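Chapter 6
Sharing Out Oil and Gas Money

When a country sells oil or gas, the money rarely goes to one place. Some of it pays the companies that did the work. Some goes to the national government as tax or royalty, and some is passed down to states, provinces or districts. The rules for this last step are called a revenue-sharing formula, and they are the subject of this chapter.

We begin with the Zukonach gas field, which lies off the coast of Ejigu province. The field is run by Plarkora, a state-owned company, with a private partner, Dritley. In its first full year of production it brought in 2,912 million in the national currency. Under the law of the time, 11 per cent of the state's share was due to the province where the gas came ashore.

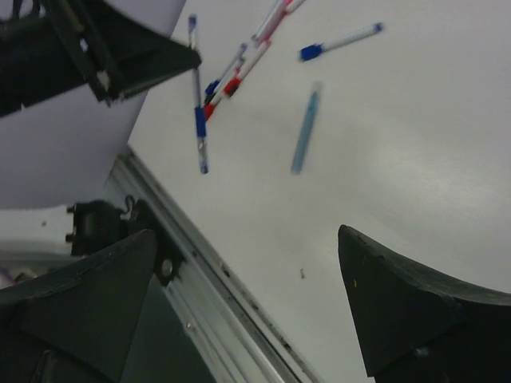
The law did not say when the payment had to be made, or which costs could be taken off first. Plarkora took off the cost of a new pipeline before working out the province's share, and paid what was left in September. The province had already set its budget on the higher figure and was short by 700 million over the following years. Road building stopped and teachers were paid late.

Disputes of this kind usually turn on the difference between gross and net revenue. Gross revenue is all the money received from sales. Net revenue is what remains once allowed costs have been removed.
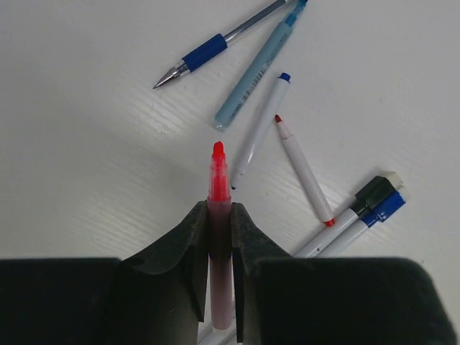

Plarkora replied that the pipeline served the province as much as the company, and that a share of nothing would have been worth less than a late share of something. The court did not accept this in full, and its ruling is set out in Section 6.2.

Before reading on, make sure you are clear on these terms: royalty, gross revenue, net revenue, allowed cost.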